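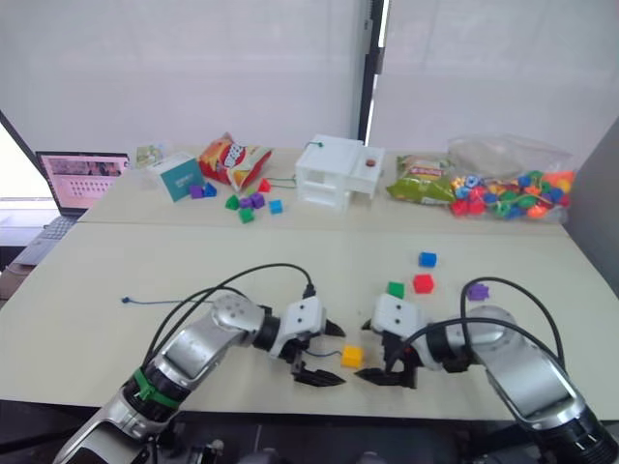

From: Fedir Moroz
To: Hiring & People list
Date: 25/07/2025
Subject: Re: Paid trial days, are we doing this or not?

Hi all,

Answering Diệp first and then I've got a few things of my own to throw in. Sorry it's long, I had a quiet Friday afternoon and a big iced coffee.

Diệp Lâm wrote:
> I know we've gone back and forth on this since spring, but could
> somebody who has lived through it tell me how paid trial days work
> in practice? My new boss at Ornley wants every finalist to come in
> for a full day before we make an offer. I like the idea on paper.
> My worries are (a) people who already have jobs and would have to
> burn a vacation day, (b) what we pay them and how, and (c) whether
> the team will take it seriously or just park the person in a corner
> with a laptop. We're 79 people and hire maybe one a month, so I
> can't build a giant process around it.
>
> Also, do you tell people they didn't get it by phone or by email?
> My boss says email. I say phone. Please settle this for us.
>
> Diệp

OK, so I ran these at Kaviveo for two years and I'm now at Sitier, where we don't do them, so I've got a foot in both camps.

On your (a), you're right to worry. At Kaviveo we lost good people at exactly that step. One woman I really wanted for the customer support lead job wrote back very politely that she had four vacation days left for the year and two kids, and she wasn't going to spend one of those days on us. I couldn't argue with her! After that we offered half days, and then evenings, and the half day was the one that stuck. Most people could swing a morning. I'd start there if your boss will go for it. You learn nearly everything by lunch anyway, and the afternoon is mostly everybody being tired and polite.

On (b), we paid a flat $200 for the half day, same for every role, from the front desk up to the finance manager. I fought for the flat rate and I'd fight for it again. The minute you start matching it to somebody's salary you're having a pay negotiation before there's an offer, and candidates do compare notes. Please talk to your payroll person and whoever does your employment law stuff before the first one, though. The rules on whether a trial day makes somebody an employee are different depending where you are, and I am very much not a lawyer. Payroll at Kaviveo wanted the paperwork filled in ahead of time, so we sent it with the invitation. And pay them fast. Our first few people waited until the end of the following month and I was embarrassed every time I had to answer one of their emails.

(c) is the big one, and you've described it perfectly, the corner and the laptop. That was our first three or four, I'd say. What fixed it was making one person on the team the host, by name, with their own work cleared for that morning. Really cleared, as in their manager agreed to it in writing. We gave the candidate one piece of work, something we'd already finished ourselves so there was no question of getting free labor out of anyone (people do suspect this, and they're not always wrong!). Then coffee with two coworkers and no managers in the room. Then they went home.

The coffee was where candidates asked the real questions. Do people answer email on Sundays, does the boss yell, why did the last person quit. Tell your team beforehand that they're allowed to be truthful. One of ours told a candidate that the busy season was brutal, and he took the job anyway and told me later that hearing it straight was why.

Phone or email: I'm with you, phone, for anyone who gave you a morning of their life. Call, keep it short, and follow up with an email so they have it in writing. I used to write down two sentences before dialing or else I'd ramble and end up sounding like there was still a chance. For people who only sent a resume, email is fine. We had 305 applications for one office coordinator opening at Kaviveo and I promise you I did not call 305 people.

Now, why we skip trial days at Sitier. We hire up to 6 people at a time for the same kind of job, and hosting that many would eat the team alive. We do a longer second interview with a work sample in the middle of it, 40 minutes or so, and the candidate gets the materials the day before. I thought I'd miss the trial mornings more than I do. The part I do miss is the candidate getting a good look at us. We've had a couple of new hires leave early this year, and both of them said some version of "it wasn't what I pictured." I can't prove a morning in the office would've changed that, but I do wonder.

Diệp, I've still got the host checklist and the invitation letter I used. They're pretty plain. Write me off list and I'll send both. You'll want to change the part about parking.

Two other bits while I'm here.

Did anyone go to the Palamarchuk workshop on exit interviews? I had to cancel and I'd love to see somebody's notes, even messy ones.

And is the August call still on? I have it in my calendar with no time next to it. Mornings are better for me that month, but I'll take whatever suits the rest of you.

Fedir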